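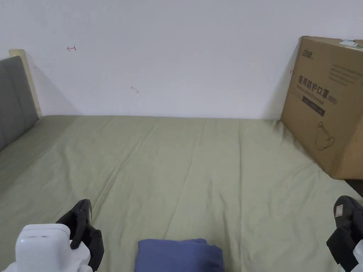
Whitlock, July 2023

Thread: Vulleck by Ingeborg Rothe (spoilers after the first few posts)

pagebender
Finished it at 2 a.m. and I have questions. Mostly: why does a cable car thriller need a 60 page wedding? I was promised eleven strangers over a gorge and I got seating charts.

mossgate
The wedding is the best part. You need to know who hates who before the cable snaps.

pagebender
I knew who hated who by page 107. She kept going.

tramline_lou
Siding with mossgate. I skimmed it the first time and then had no clue why the aunt cut the rope. Went back, read it properly, felt stupid.

quillfish
The aunt did NOT cut the rope. Read 228 again. It says the knife was shut.

tramline_lou
It says the knife was shut when they found it. People can shut knives, quill.

quillfish
In a gale, with one glove on? Sure.

dorrit_b
Does the dog live? I'm not starting until somebody tells me.

mossgate
Dog lives. Dog is the only one who behaves sensibly at any point.

dorrit_b
Thanks, ordering it.

pagebender
OK, I'll give her the gorge chapters. I read those standing up in the kitchen with my dinner going cold. But Mirjam Wallner did the same setup in Belanent with half the cast and no cake.

quillfish
Belanent also has a ghost in it for no reason.

pagebender
The ghost has a reason. You have to wait for it.

tramline_lou
Says the man who couldn't sit through a wedding.

mossgate
Next Rothe is called Posari, out in October. Submarine, I think.

pagebender
Preordered. If anybody gets engaged on it I'm sending it back.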